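Vesden Trail Run – spring progress report
From: Liette Friesen
For: the Stelmont community sports grant

Hi all,

Quick catch-up on where we are with the trail run. We've spent a bit more than half the grant, mostly on bibs, the timing rental and the first aid tent, and I'm still on track to bring the whole thing in under budget (fingers crossed on porta-potties, the quote went up again!).

Sign-ups opened in March and we hit 500 runners faster than I dared hope. The short loop is full. The long one out to Ocampo still has room, and I'd love to see more of the high school kids on it, so I'm going over to talk to their coach.

The course itself is nearly settled. We had 3 possible routes down from the ridge and I've dropped 2 of them – one is just too muddy, and the other crosses the county road at a blind curve. The one that's left adds a nasty little climb before the finish, but people who ran it with me liked it, or said they did once they got their breath back. 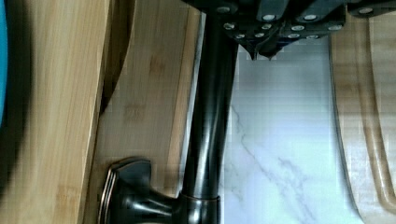 Dark metal faucet over a white stone surface.

Water stops are my big job for the next stretch. We have two confirmed, and I'm waiting to hear from the Skikach campground about filling jugs there on race morning. If they say no, we'll truck water up the fire road, and I'd need to move a little money over from signage to pay for gas. Could you let me know if that's OK without a new form?

Still to do: the county permit (submitted, no answer yet), shirts, and a sweep crew for the long loop. I'll send the receipts separately.

Thanks so much,
Liette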